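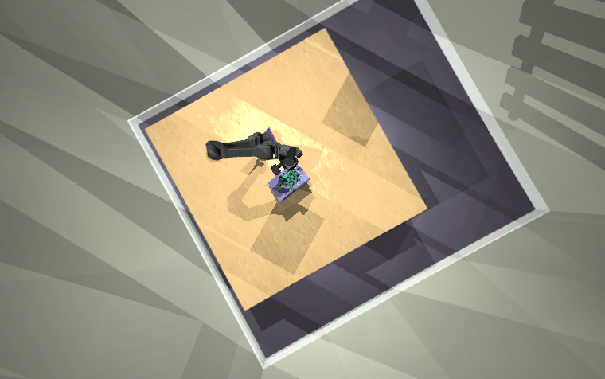 Tips for the Workshop: Practicing with the Cotby Arm Before You Buy the Real One

Written by Huguette Petrenko, 4 November 2019

Many readers of this page have a small workshop at home and are thinking about a table robot. The Cotby arm costs 392 euros with the switch board, and that is a lot of money for a thing you do not yet know how to use. The seller, Luvari, now offers the practice program separately for 92 euros. In it you get the arm, a table, a simple room and the board, all drawn by the computer. I have used it since January at my desk in Rarnedberg, and I wrote down what helped me.

Start with the table

Leave the table bare except for the arm and the board. The program lets you put in boxes, cups and other things, and it is tempting, but each one is one more thing to hit. I kept them out for the first weeks and learned faster.

The board does not have to lie flat. You can raise it on a block and tilt it, and I recommend to try this early. A tilted board shows you very quickly if your gripper comes down at a bad angle. Bring the tip close to the upper part, stop there, and look at it from the side before you go lower. From above, a tip can seem to be right over a switch when it is still too far back.

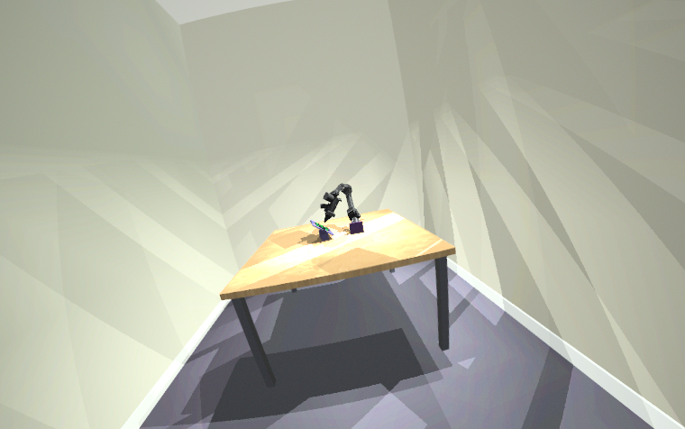 Move slowly, then a little less slowly

The speed goes from 2 to 300. The manual does not say what these numbers mean, and I asked Luvari without receiving an answer. For the last part of the way down I stay at the lowest value. For travel over the free table you can go much higher, but lift the wrist first.

Do not correct all the joints together. If the tip is too far to the left, turn the base and wait. If it is still wrong, then touch the elbow. When I changed three things at the same time, I never knew which one had made the mistake.

Watch out for the shadows

The light in the practice room is strong and makes hard shadows with many corners. At first I disliked it. Later I saw that my own workshop has the same problem in the morning, when the sun comes through the small window — the green of a switch in the shade looks like a different green. You can turn the light down in the settings, but I would leave it as it is for some days.

Use the letters and numbers

The switches stand in rows and columns, the columns numbered from 1 to 4 in yellow and the rows marked with letters down the left side. Say the place aloud before you move: A3, B1. My neighbor laughed at this, but I stopped going to the wrong switch. In the close view the fingers hide a good part of the lower rows, so choose your target while the arm is still high, and only then come down. Be careful also with the small gray panel to the right of row B. It is easy to brush it with the right finger when you leave B4.

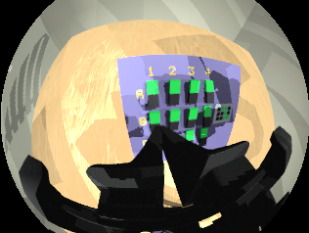

Can I use the same program later with the real arm?

You can, if you buy the cable kit from Luvari and your computer has a free USB port. The positions you saved in practice are carried over, but set the height again by hand for each one, because your real table will not be exactly as high as the drawn one.

Is it worth the price?

For me it was. The price of the program is taken off if you order the arm within the same year — keep the receipt. A friend in the Urbonaitė workshop found it too slow and went back after one week to drilling by hand, so ask for the trial version first. It has only the one board, and it closes without saving.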